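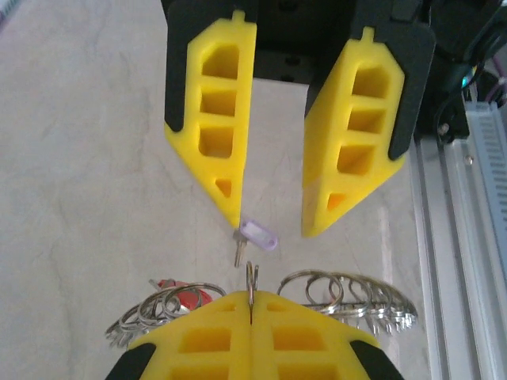
I have been trying to pick a color for the back door since May, and I've got it down to two. The first is a dull green from Merkalton that every third house on our street seems to have. The second is a bright yellow, with dark gray for the trim on both sides. I like that yellow next to dark gray. My worry is how it will look from the kitchen in winter, when the light is poor by 4 p.m. and everything out there is brown.

The door itself is in decent shape. I sanded it down over 2 evenings and filled the crack near the hinge. The old paint came off in strips at the bottom, where rain splashes up from the step, and higher up it hardly moved at all. I used a 22 mm scraper for the panel edges and went through a lot of sandpaper.

Flurnarine sells a small can of exterior paint that covers more than 900 square inches per coat. The door needs three of those if I do both faces, so I'll probably buy the large can and use the rest on the shed.

I put a test patch of each color on a board and leaned it against the fence. The green looks fine in the morning and gray by supper. The yellow looks the same all day. I'm going to leave the board out for another week of rain before I buy anything.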